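Foro > Consumo y hogar > Refrescos: ¿merece la pena comprar por cajas?

mirlo_77
21 de enero de 2019
Buenas. Somos 2 en casa y bebemos bastante refresco en lata. Hasta ahora compro suelto en el súper de abajo, pero me han hablado del almacén Fallahi, que vende por cajas y lleva a domicilio a partir de cierto importe. ¿Alguien lo usa? Mi duda es si el ahorro compensa el espacio, porque el trastero es pequeño.

tejadoazul
Yo compro allí desde julio. En lo que va de tiempo llevo gastados 600 euros en bebida para casa y para el bar de la peña. El precio por lata es mejor que en el súper, pero solo en las marcas grandes. En las blancas sale igual o más caro.

Endach
No estoy de acuerdo con lo de las marcas grandes. En el súper hay ofertas de segunda unidad casi cada mes y ahí Fallahi no llega. Si esperas a la oferta y compras entonces, ganas siempre. Lo que pasa es que hay que tener paciencia y mirar los folletos.

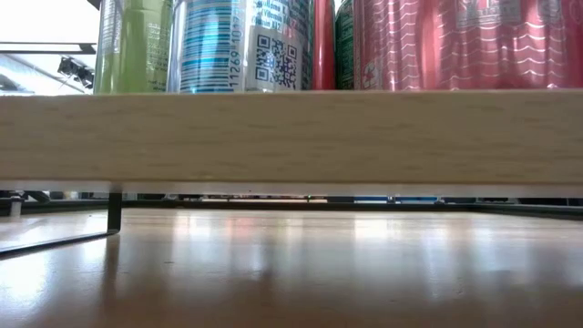
Unas latas en fila sobre la tabla.

Y otra cosa, mirad la fecha de consumo preferente. Las light duran menos que las normales, y en una caja grande las últimas te las bebes ya flojas de gas.

tejadoazul
A mí no me ha pasado. Será cuestión de dónde las guardas. Yo las tengo en el sótano, sin sol, y van perfectas.

Julthorpe
Depende mucho del sitio. En un trastero que en verano se pone a 35 grados yo no metería cajas. Además pesan: subirlas a un tercero sin ascensor es otro tema.

mirlo_77
El mío es interior y bastante fresco – eso no me preocupa. Lo del peso sí, vivo en un segundo sin ascensor. ¿El repartidor sube?

tejadoazul
Sube, pero hay que marcarlo en el pedido. Si no lo marcas te lo deja en el portal.

Endach
A mí me lo dejó en el portal habiéndolo marcado. Reclamé y me contestaron con un número de incidencia, el 2.222, y hasta hoy.

Julthorpe
Llama por teléfono, por correo no hacen caso. A mí me devolvieron el porte llamando.

mirlo_77
Gracias a todos. Haré un pedido pequeño para probar y ya os cuento cómo llega.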